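Print this post | E-mail this post

My aunt Vanderleia has been clearing out her garage since May, and I've been driving over to Cirwood after supper to help (and to eat, let's be truthful, because she always has a pot of something going). We've filled 18 boxes so far, and we still haven't reached the back wall! Mostly we sit on the step and read old letters out loud. 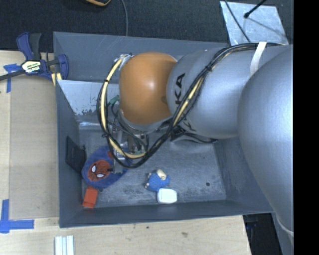
Photo: Bohdana Ostapchuk

My favorite find is a recipe card for coconut cake, in my grandmother's handwriting, with the oven temperature left off entirely. We've tried it 2 times now and I think it wants a slower oven, so if you grew up with a cake like that, please do write and tell me how your family baked it.

Last updated in May by Daiane Moura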